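Court Gear > Racquets > Strings > Cuesta 17

Cuesta 17 Gauge Tennis String, 200 m Reel

I have strung racquets long enough to distrust anything with the word "revolutionary" on the box, and the Cuesta box has it on two sides. Gronditz makes this string as a shaped polyester, 17 gauge, and sells it to league and senior players who want spin without a sore elbow. That is a lot to ask of a polyester. We stock it since customers kept asking for it after the October leagues, and I'd like you to know what you're buying before you buy a whole reel.

First, the spin. The string has six edges, and you can feel them if you run it between your fingers. Do six edges bend the ball more than five, or than a plain round string? I played with it for a month and I couldn't tell you. Players who already brush up the back of the ball got plenty of spin. Players who hit flat still hit flat, and one of them had paid extra for the privilege.

Comfort is where the claims get shaky. Gronditz calls it "arm friendly." Compared with what? It is softer than the older Gronditz poly, which was like stringing with fence wire, and firmer than any multifilament on our wall. Strung at 50 pounds in a midsize frame it felt fine to me for two sets. If you have elbow trouble now, I would not put a full bed of this in your racquet, whatever the box says. Put it in the mains with a soft synthetic in the crosses and go down a couple of pounds.

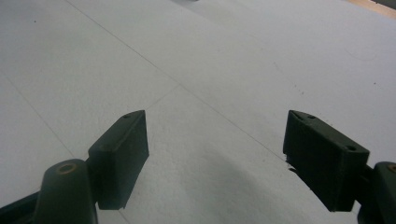 Then there is tension. All polyester goes dead well before it breaks, and this one is no exception. The maker talks about "locked-in tension technology" and gives no numbers to go with it, so I have nothing to check. What I can say is that my own racquet felt lively for the first few matches and noticeably duller after that. People who play once a week often leave poly in for a whole year. Please don't. If you only want to restring when something snaps, buy a synthetic gut and keep the change.

Davoud Taheri, who plays doubles at the Usitz courts and strings for half the people there, likes it better than I do. He says it pulls evenly on his old drop weight machine and doesn't kink coming off the reel. I'll give it that much. It is easy to weave, the ends cut clean, and knots hold. He also thinks the gray plays softer than the black. I doubt that very much - same string, different dye - but he has won more matches than I have.

What you get

One 200 m reel, enough for a good number of racquets, depending on head size and how much you waste at the clamps. Gauge is 17. Colors are gray and black. Single sets are sold separately and cost more per racquet, as they always do. I'd still start with one. A reel is a poor bargain if you hate the first string job.

How it stacks up

The nearest thing we carry is the Bostar round poly. It costs less, and it has no edges to brag about. It feels a little stiffer on serve returns and slides back into place about as well. Between the two I would pick the Cuesta for a junior or a strong 4.0 player who swings fast, and the Bostar for anyone who breaks strings every couple of weeks and is tired of paying for it.

Returns

Unopened reels can come back within 50 days. Once the wrap is cut, the reel is yours. A string that "didn't add spin" is not a defect, and I'm sorry if the box led you to think otherwise.

Page last updated 20 January 2022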